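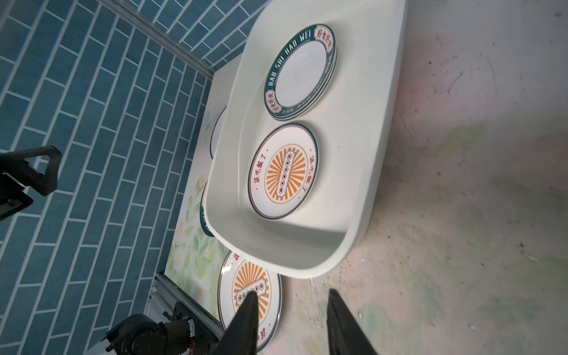
Print this page | E-mail this page

Small shops and the growth number
Speaker notes by Dardo Barrientos, 5/10/21

Open with the question I got in Lagos: if the economy is growing, why can't I feel it at my till? I love this question! Let it hang for a moment before moving on.

Growth adds everything up. A port has a great quarter, the total rises, and the shop on the corner sells exactly what it sold last year. Both stories are true at once. 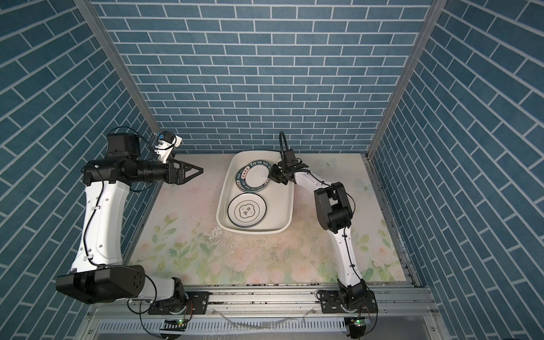

Two white robot arms, with a white basin on a floral mat.

Now Kultgate. We sent our survey to 2000 small traders and 575 wrote back, many with long notes in the margins (read the baker's aloud if there is time). Sales were up 4 percent. Costs were up more. Pause here, people will want to write it down.

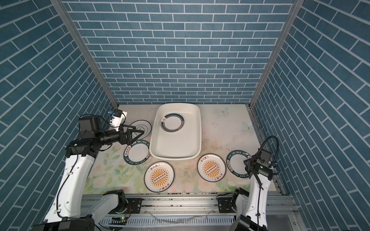
Blue brick-pattern walls with silver posts at the corners.

Then Stendesport, my favorite part. Same survey, same questions, and a very different answer, with sales up 2 percent but rents flat, so owners had a bit left over. Some of them hired! Ask the room which town they would rather trade in.

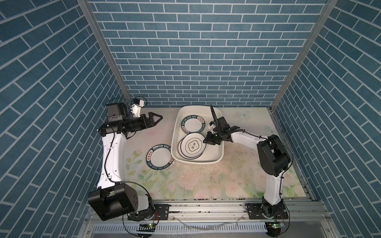 Don't rush the Lurketti slide. It shows household spending by month, and the August bump is school shopping, so say so before somebody asks.

Finish on what to watch next: rents, wages, then the headline. Take questions from the back first.

Contact us | Copyright Dardo Barrientos | Back to top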